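Last updated: July 3, 2022
Filed under: Talks and Presentations > Workplace Health

Speaker notes: Setting Up to Work from Home
Clanthorpe Public Library, community room

Welcome the audience on behalf of the library. Mention the sign-in sheet and the handout on the back table. The talk runs 39 minutes, with questions held until the end.

Slide 1. Opening. Many residents of Clanthorpe began working at home with very little notice, and a good number have continued. Tonight's subject is the home desk and the habits that go with it. 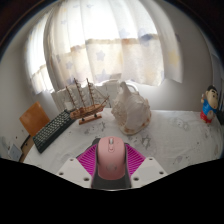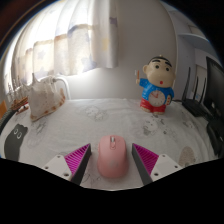 A pink computer mouse on a home table, two views.

Slide 2. The chair. Begin with the chair and adjust everything else to it. Feet should rest flat on the floor or on a footrest. Ask the audience to try this in their seats. Pause.

Slide 3. The screen. The top of the screen should be at or slightly below eye level, about an arm's length away. Laptop users should raise the laptop and add a separate keyboard. A stack of books is acceptable.

Slide 4. Hands and wrists. Keep the mouse close to the keyboard and at the same height. Wrists should be straight and shoulders relaxed. Persons with existing pain should consult a health care provider; we do not give individual medical advice at these sessions.

Slide 5. Light. Place the screen at a right angle to the window where possible. Sheer curtains or blinds reduce glare.

Slide 6. Breaks. Stand for 2 minutes every half hour. Refer to the Plurnard survey, in which 8 of the participating households reported taking no scheduled breaks. Do not read the full table aloud.

Slide 7. Ending the day. Recommend a fixed stopping time and a place to put work materials out of sight. Skip this slide if running behind.

Closing. The Mamani Fund pays for the loan of footrests and laptop stands through the front desk. Loans are for five weeks. The next session is in August.

Related
Pamovent Guide to Household Lighting
Stretching at Your Desk: Handout
Borrowing Equipment from the Library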